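Workshop safety walk, Natance Computer Reuse, Adodden unit
Date: 13/04/2026
Checked by: Dela Fiadzo

1. Exits and aisles
Rear exit clear. Front one half blocked by flattened cartons again, moved while I was there. Pls use the cage.

2. Extinguishers
CO2 by the door OK, tag current. Dry powder near the kitchenette out of date, last punched February last year. Antwi booked to swap it. FAIL till done.

3. Power
Test and tag done on all leads except 2 in the loan cupboard. Those are out of use, don't plug them in. One powerboard piggybacked off another under the packing desk. Removed. Third time I've writen this up.

4. Benches
PSUs stay shut, no exceptions. Cases open only with the mains lead out and hung on the hook. 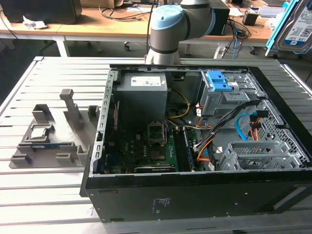 Wrist straps: 8 on the board, all pass on the tester. Mat earth lead by the window is frayed, replace. Sharp case edges, gloves are in the top drawer.

5. Manual handling
Trolley wheel still sticking. Rack gear is a two person lift, sign is up. Anything over about 4 shelves high needs the step, not a chair.

6. Drives and data
Unwiped drives locked up overnight, yes. Log matches the shelf. Last entry 1875, signed.

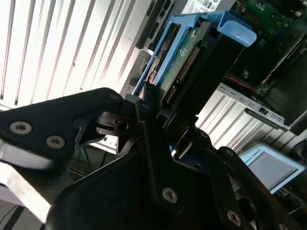 Piltel collection bin for dead batteries nearly full, ring them. Swollen ones go in the sand bucket outside, lid on.

7. First aid
Kit short on bandaids and eye wash. Ordered. Burn gel fine.

Result: pass with actions. Items 2 and 4 back to me before the next walk, rest when you can. Copy on teh noticeboard.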